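Setting up a sorting board for textured blocks

You need a flat wooden board, a handful of blocks in different shapes and colors, and a table that doesn't wobble. Ours is a maple board, 16 inches deep.

Wipe the board and let it dry. Lay it with the grain running left to right – it makes straight rows easier to judge by eye.

Pick blocks that differ in outline first and color second. Cylinders and hexagons are a good pair, as they get mixed up from above.

Start with one tight group on the left and keep the right side for sorted pieces. Put the tall blocks in back if you want every top visible. For a harder round, put a big one in front.

Run a fingertip over the tops before you start. Ridges fill up with dust, and a dry toothbrush gets it out.

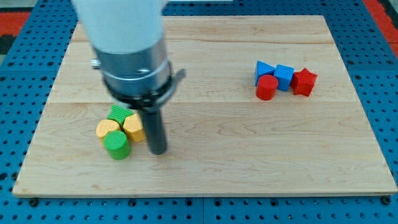
Green and yellow blocks grouped on the left of the board, a large green cylinder in front.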